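Section 6. Running the Block-Picking Demonstration for Visitors

Read this section together with Section 3 (Power-Up) and Section 4 (Stopping the Arm). It applies to the bin-picking cell as it is set up for the Hidlow open day and for customer visits. It does not apply to training sessions.

The Stiltotano software will pick from a bin all day in the brochure. On a show floor it has good hours and bad hours, and this section was written by someone who has stood through both. Plan for the bad ones.

6.1 Before the doors open

1. Start the controller at least 16 minutes before the first group. The supplied quick-start card says the cell is ready sooner. Do not rely on the card.

2. Check that the clamp on the bin is tight. A bin that has shifted makes every pick wrong by the same amount, and the software will not report it.

3. Compare the bin position with the tape marks on the table. If they disagree, move the bin back to the tape. Do not move the tape.

4. Check the cable bundle by hand with the arm stopped and locked out. Turn to Section 4 if you are not certain the arm is locked out.

5. Load the blocks. Use both colors. Drop them in from a low height and leave them as they land.

Note: Lining the blocks up in neat rows improves the success rate and proves nothing. Visitors who know the subject will spot it.

6. Run one full cycle with nobody inside the floor line. Listen as well as watch.

6.2 Running the cycle

7. Set the speed override to 13 percent. You may be asked to run it faster so it "looks more impressive." Leave it where it is.

8. Confirm that all visitors are behind the line, then select PLARNOVECK DEMO from the program list and press Start. Keep the pendant in your hand for the whole cycle.

9. Let the arm make its first attempt without talking over it. People want to see the gripper go down into the bin, and they can't follow a speech at the same time.
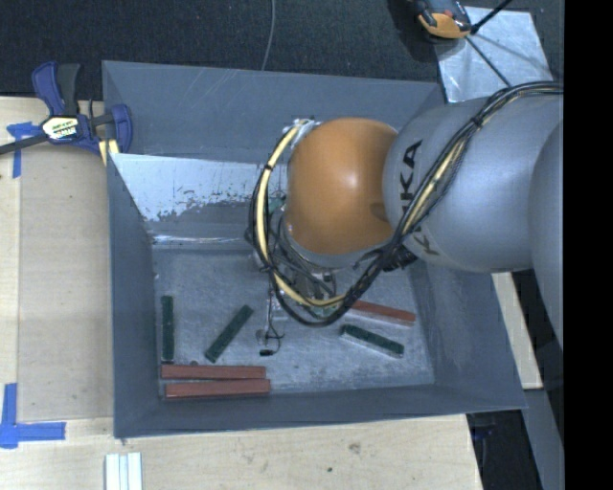 10. If a pick fails, let the program try again. It is allowed two retries on each block. After the second one it skips that block and goes on to the next.

11. If the program stops with a PATH BLOCKED message, press Hold, then Home. Wait until the arm is clear of the bin before you restart. The message often gives the wrong cause, so look at the cables first.

CAUTION: Never reach into the bin to free a block while the program is on Hold. Hold is not a safe stop. The arm can move again without warning.

CAUTION: Blocks resting against a wall of the bin are the hardest to pick. The gripper may touch the metal. If you hear scraping, press Stop and end the demonstration for that group.

6.3 What to tell visitors

The sales sheet from Saengthong quotes 2,000 picks without a fault. We have never been shown the log, and the sheet doesn't say what was in the bin. Do not repeat the figure.

Our own best run on this cell was 84 picks before someone had to step in. That was on a quiet Sunday with the blinds down — bright daylight makes the results worse. Give that number if you are asked, and mention the blinds.

If someone asks whether the arm could handle their own parts, say that it would have to be tested. Blocks are easy parts.

6.4 Closing down

12. Send the arm to Home and wait for the brakes to click.

13. Press Stop, then turn the key to Off and remove it.

14. Write every stop and skipped block in the cell log, including the ones you think were your own fault. Last June's open day has a blank page, and we still can't say how well it went.

For lens cleaning and recalibration, see Section 7.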